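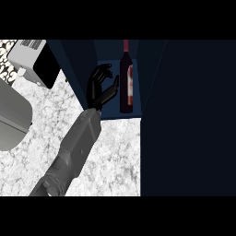
Shalini Thakur started making wine in a shed behind her parents' place at Troden because there were grapes going to waste. Her uncle had planted shiraz along the back fence and lost interest in it. The first year she picked what the birds had left, trod it in a plastic tub and ended up with something she describes as "purple vinegar with leaves in it".

She is now in her sixth vintage at Jondudon, a small winery at the end of a gravel road, where she rents half the building and shares a press with a neighbour. I spoke to her in November, between spraying and lunch. She had her boots off and kept getting up to look at the sky.

"We had hail two weeks ago," she said. "It took the tips off the bottom rows. The top rows are fine. You could stand with one foot in each and not understand it."

Thakur trained as a bookkeeper and still does the accounts for two businesses in town. The wine pays for itself in most years. Last year she bottled 2240 bottles, nearly all of it red, and sold most of them within an hour's drive of the cellar.

"People ask when I'm going to get bigger. I don't know what I'd do with more. I'd need another tank, and then I'd need somewhere to put the tank, and the roof on that side leaks."

The fruit comes from three growers. The largest share is from Geeta Maurya, whose block sits on red clay over limestone and ripens later than anything else nearby. The two women have never had a written contract. Maurya rings when she thinks the grapes are close, Thakur drives over and eats some, and they argue.

"Geeta likes to pick early. She's worried about rain and she's usually right to be worried. I want the seeds brown. If I bite one and it's green I go home again."

In her second year she waited too long. It rained for six days and a good part of the crop split. She made rosé with what could be saved and it sold out before anything else did, which annoyed her.

"I'd never liked rosé. I still don't drink much of it. But I make it every year now, so there you go."

Most of her working methods came from Solange Fraser, who ran the cellar at Milov until she retired. Fraser took her on for one vintage as a casual, washing hoses and shovelling skins. Thakur says she learned more about cleaning than about wine.

"Solange would run her finger around the inside of a valve and hold it up to you. She didn't say anything. You just went and got the brush."

Did she ever get any praise?

"She told me once that my floor was good. I rang my mum."

Fraser still comes out for blending. They do it at the kitchen table over a couple of mornings, starting at nine, with a measuring cylinder and a loaf of bread. Thakur writes down each trial in an exercise book. Some of the notes are useful and some of them only say "no". Last winter they went through more than a dozen versions of the red and settled on the second one.

The work she likes least is selling. For the first few years she drove boxes around to restaurants herself, and would sit in the ute for a while before going in. A buyer in the city once kept her waiting through a whole lunch service, tasted the wine and told her the label looked like jam.

"It did look like jam," she said. "My cousin did it. I'd asked for something friendly."

The current label is plain cream with the name of the block on it. It was printed by Upadhyay, who do most of the labels in the district, and the glue held up when she left a bottle in a bucket of ice overnight to test it.

These days Babita Sengar handles the restaurants in exchange for a commission and her pick of the museum stock. Thakur sells the rest from the cellar door, which opens from 11 to 4 when there's somebody to stand behind it. She has stopped doing tastings for buses.

I asked her what people get wrong about storing wine at home, as she gets the question a lot. She thinks they worry about the wrong things. The top of the fridge is the worst place in the house, and plenty of people have a rack built in right there. A cupboard on an inside wall is fine for most bottles. Cork should lie down if you're keeping it for years. Screw cap can do what it likes.

"Mostly I tell them to drink it. I had a man come in with one of my first bottles. He'd been saving it. I felt terrible. It was never going to get better, that one, it was only ever going to get older."

Did she tell him so?

"I swapped it for a new one and said I wanted it for the collection. There's no collection."

The coming year depends on the weather and on the lease. Her landlord wants to put the rent up by $100 a week and she's trying to talk him down by offering to fix the roof. She has also asked Maurya about taking on a few rows of grenache that another buyer has dropped. The vines are old and don't crop heavily, and they'd have to be picked by hand on a slope.

"My dad says I'm mad. He says that every year, and then he turns up in March with his own snips."

She went out to check the sky again. It had clouded over from the west. She put her boots back on and said she might get the sprayer under cover before she ate.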